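Wrist gear on our Clisto clicks once per turn, what do I check first?

wiltden_night
So we've got a little Clisto arm running in the office, and since December the wrist has been clicking. One click every full turn, always in the same spot. I pulled the cover and wiped the gear down, then put 2 drops of the Solberg oil on it. Quieter for an afternoon, then right back. It's got 552 hours on it. Do I order a new gear or am I missing something dumb?
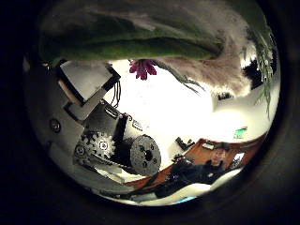
Oh, and it only does it when the hand is tilted. Pointing straight down it's silent!

gearhead80
Once per turn is nearly always one bad tooth or a bit of grit packed in at the root. Power off, turn it by hand, mark where it catches, and go at that spot with a wooden toothpick. Also skip the oil, it just grabs dust. I use a thin smear of Zustel grease and mine's been fine for 4 years.

The tilt thing makes me think the hub screw is a hair loose though, so snug that up before you buy anything.

pmoss
check your wires too. mine was a wire ticking on the gear lol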